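The puzzle shelf, one winter in

I have been meaning to write about the puzzle shelf since November, and every month something more urgent pushed it out of the newsletter (the parking thing, then the other parking thing). So now it's getting a proper long item, and if you don't care about jigsaws you can skip down to the recipes with my blessing.

For anyone new, the shelf is the tall bookcase just inside the side door of the Alside branch library. You take a puzzle, you leave a puzzle, and if you don't have one to leave you take one anyway and bring it back when you're done. There's no card and no due date. It started with a couple of boxes left over from a yard sale, and when I typed up the list last month we were at 142 puzzles, which is more than the bookcase can hold, so the overflow lives in the hall closet behind the folding chairs. Ask at the desk and they'll let you in there.

I came to puzzles late. My mother always had one going on a card table and I thought it was the dullest thing a grown person could do with an evening. Then I had a bad back two winters ago and couldn't sit on the couch for more than a few minutes, and standing at the kitchen counter with a lighthouse in front of me turned out to be about the only thing I could stand to do. I finished the lighthouse. I hated the sky. I went straight back for another one!

What I've learned since is that everybody has a system and everybody thinks theirs is the only sane one. I do the edge first, like most people, and then I sort by color into whatever is lying around, mostly muffin tins and the lids of shoeboxes. My neighbor across the street skips the edge completely and starts in the middle with whatever face or sign or animal jumps out at her. I have watched her do this and it makes my teeth itch, but she's faster than me by a mile. Her husband sorts by shape, only by shape, even at the beginning. We don't discuss it at dinner anymore.

A word about sizes. Most of what we have is 1,000 pieces, and that's a nice week of evenings for me, a bit more if there's a lot of water or snow. The 500s go out fast in summer when people have grandkids around. And then there is the big Trisel harbor, which is 3,000 pieces and has been borrowed by a string of brave households and always comes back with a note in the lid. The notes are the best part. One just says "the boats are fine, the hill is not." I've added mine, and no, I'm not telling you what it says, you'll have to take it out and see. Measure your table before you do. I didn't, and we ate standing up for most of a month.

People ask me which makers hold up, and I can only tell you what I've noticed. The Trisel boxes are sturdy and the pieces have a good snug fit, so you can pick up a finished corner and slide it over without losing it. The Rikari ones are thinner but the pictures are so pretty that I forgive them — there's a garden gate with sweet peas that I've done twice and would do again tomorrow. Anything with a foil finish I leave alone, because I do mine at night under the kitchen light and the glare drives me up the wall. If you have a good daylight lamp you may feel differently, and there are a couple of foil ones in the closet with your name on them.

Now, missing pieces. It happens, and please don't be embarrassed about it. All I ask is that you write it on the strip of masking tape on the end of the box: "1 missing, sky, left side" or something like that. Plenty of us don't mind one gap if we know it's coming. What breaks a person's heart is crawling under the stove with a flashlight at eleven at night looking for a piece that went through somebody's vacuum in another house last spring. (Yes, that was me. Yes, it was a piece of the dog's nose.)

While we're on housekeeping, please bag the pieces before you put them back in the box. A zip bag is fine. Boxes get dropped, and the ones with split corners get dropped more. If your box is falling apart, cut the picture off the lid and put it in the bag with the pieces, and we'll keep it in the basket on the bottom shelf. The basket does very well, by the way. Folks like to flip through it.

The spring swap table is coming up too, over at the Caldeira Street hall. Doors open at 10 in the morning and we're usually down to the kittens by noon, so come early if you want first pick. Anything you don't want to give away for good can be marked as a loan. There will be coffee, and the bake table has asked me to remind you that cookies are 75 cents this year and they'd love small change.

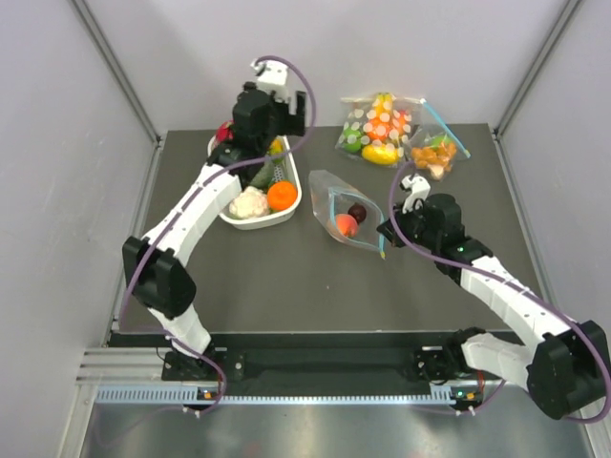 By Lindy Marrash

A few of you wrote back after the last newsletter asking how I keep a half-done puzzle safe from a cat. I have tried nearly everything. The felt roll-up mat works for small ones, but anything bigger comes out with a crease through the middle and you spend a whole evening fixing it. What I use now is a big sheet of foam board from the craft store with a second sheet laid over the top, and the whole sandwich slides under the bed. The cat sleeps on the bed and has no idea.

Someone else asked about gluing finished puzzles to hang up. Lovely idea for one you bought yourself, and please not for one off the shelf! I would also do a test on a few pieces first, since the glue I tried turned the whites a little yellow and I was sorry I'd started.

One last request. We're short on easy ones with large pieces, for little kids and for anybody whose hands or eyes aren't what they were. If you have some in the attic, drop them in the box by the side door, even if the lid is long gone. Write the number of pieces on the bag if you know it, and I'll get them onto the list before the next newsletter goes out.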